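Institut Onberg, Arbeitsgruppe Lernende Manipulation
@onberg_manipulation

1/9 Die Arbeitsgruppe berichtet an dieser Stelle über den Stand der Datenerhebung im Vorhaben Tradier. Ziel ist eine Sammlung von Beispielen, aus denen ein Modell das Verschieben und Gruppieren einfacher Körper nach sprachlicher Anweisung erlernt.

2/9 Stand 16. Oktober umfasst der Bestand 2.865 freigegebene Episoden. Weitere 321 Episoden befinden sich in der Nachprüfung. Als Episode gilt eine zusammenhängende Ausführung von der Anweisung bis zum Rückzug des Arms.

3/9 Die Steuerung erfolgt durch geschulte Bedienpersonen über die Software Morin. Derzeit sind 17 Personen für die Erhebung zugelassen. Zwischen zwei Schichten wird die Referenzlage des Arms neu angefahren und im Protokoll vermerkt.

4/9 Verwendet werden Körper in wenigen Grundformen und Farben, darunter Sterne, Zylinder, Würfel und Prismen. Gleiche Formen in verschiedenen Farben sind ausdrücklich vorgesehen. Eine Anweisung wie »Schiebe den Stern zum Würfel« ist damit unter Umständen mehrdeutig und muss um die Farbe ergänzt werden.
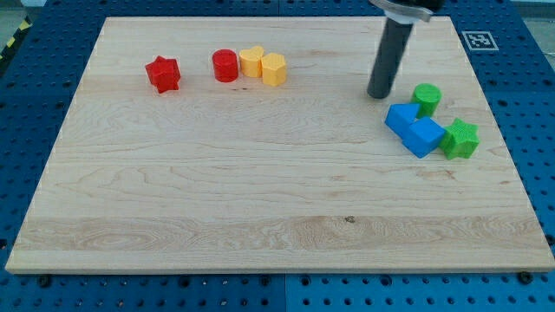
5/9 Die Ausgangslagen werden nicht gestellt. Jede Episode beginnt dort, wo die vorangegangene geendet hat, sofern alle Körper erreichbar sind. Eng beieinanderliegende Körper werden vor Beginn nicht getrennt – gerade das Lösen einzelner Teile aus einer Gruppe war im Bestand vom September deutlich unterrepräsentiert.

6/9 Die sprachlichen Anweisungen entstehen in einem gesonderten Schritt. Zwei Personen beschreiben unabhängig voneinander, was in der Aufzeichnung geschieht. Weichen die Beschreibungen inhaltlich ab, entscheidet Stella Rweyemamu als Verantwortliche für die Annotation. Umgangssprachliche Formulierungen bleiben erhalten, Tippfehler ebenfalls.

7/9 Abgebrochene und misslungene Versuche werden nicht gelöscht. Sie erhalten eine eigene Kennzeichnung und stehen für die Auswertung getrennt zur Verfügung. Ausgeschlossen werden ausschließlich Episoden mit lückenhafter Zeitreihe oder mit einem Eingriff von Hand in den Arbeitsbereich.

8/9 Die Prüfung auf Vollständigkeit übernimmt das Werkzeug Grelis. Die stichprobenweise Sichtung liegt bei Vilhjálmur Brøndum. Rückfragen zu einzelnen Aufzeichnungen sind bitte unter Angabe der Episodennummer an ihn zu richten, Anfragen ohne Nummer können nicht bearbeitet werden.

9/9 Über den Zugang für externe Forschungsgruppen wird nach Abschluss der Nachprüfung entschieden. Bereits eingegangene Anträge behalten ihre Gültigkeit und müssen nicht erneut gestellt werden. Das Antragsformular ist über das Profil der Arbeitsgruppe abrufbar.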